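November, bench notes, adhesive trial for the mat backing

Started 8:40 am. Carrying on from the peel tests on the Cutia adhesive. Ruba Rizk had the first batch of strips cut and labeled before I got in, so no time lost there.

Recap for anyone picking this up cold. The question is whether the water-based glue (Cutia) holds a felt backing as well as the solvent one we have used up to now (Prendergast). The solvent one works, but the smell hangs around for days and we have to run the extractor the whole time. If the water-based one gets to 80 percent of the peel strength I would be happy to switch.

Strips
Same felt for all of them, from the Gornport roll. Cut along the roll, not across. Last month I mixed directions and the numbers were all over the place, so ignore the table from that entry.

Glue spread with the notched spreader, 300 grams per square meter. Open time 13 minutes for the Cutia, per the can. The Prendergast goes tacky much faster and I went by touch, same as always. Pressed under the steel plate overnight.

Peel results
Pulled at a steady rate on the bench puller, reading the average over the middle of the strip and throwing out both ends.

Prendergast: 595 grams
Cutia, single coat: 277 grams
Cutia, double coat: not pulled yet, still under the plate

The single coat is less than half, so that is out. The failure was all on the felt side. The backing face came away clean with the glue still on it, and the felt had barely any fibers pulled out. To me that says the felt drank the water before the glue could grab. Tane Donnelly thinks the felt may have a finish on it from the mill and wants to wash a piece and try again. Worth doing, costs us an afternoon.

Sizes
We also need to settle the cut size before ordering more felt. Two widths are on the list, and the wide one wastes a long offcut from every roll. Tane laid the sizes out on paper and the narrow one gets an extra piece per roll. My vote is for the narrow one, but a big mat does stay put better and takes in more of the table, so people will ask for it. Left it open.

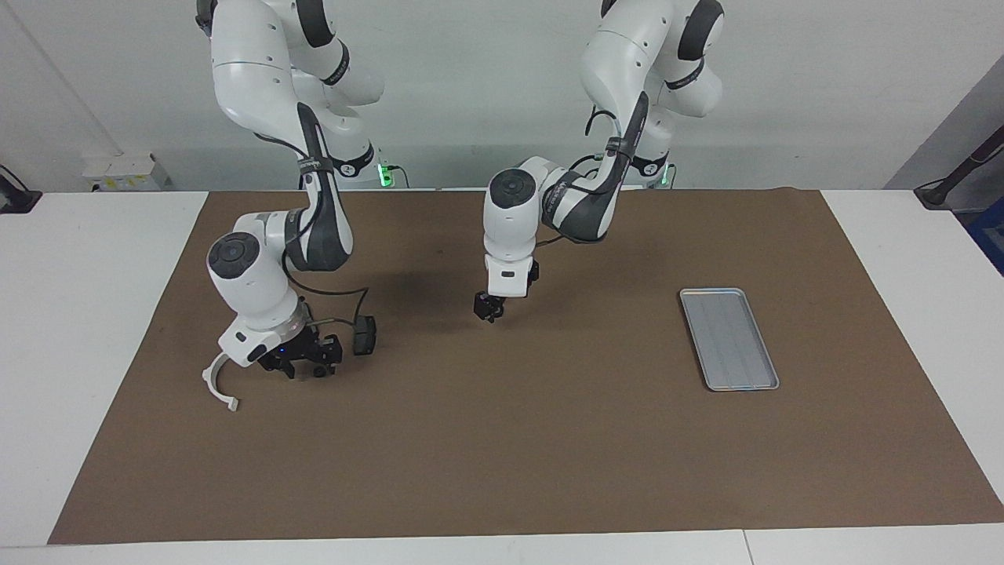 Things that went wrong
- Spreader teeth were clogged with old glue on one side. First two strips came out thin on the left and I scrapped them. Soak the spreader in warm water right after use, please, before the glue skins over.
- The puller clamp slipped once. Put a bit of sandpaper in the jaws, grit side to the felt, and it held after that.
- Scale was reading a little high in the morning. Re-zeroed it and redid the pulls, so the numbers above are good.

To do
Pull the double coat strips tomorrow, same settings.
Tane to wash and dry a piece of felt, then glue single coat only. Don't change anything else.
Ask Cakari if they have a primer that goes with a water-based glue. I would like to avoid a primer if we can - it is another step and another can to store.
Ruba is going to age four strips on top of the radiator for two weeks. They are marked R1 to R4 in pencil on the back. Leave them alone.

Stopped at 4:15 pm. Plate is still loaded, don't move it.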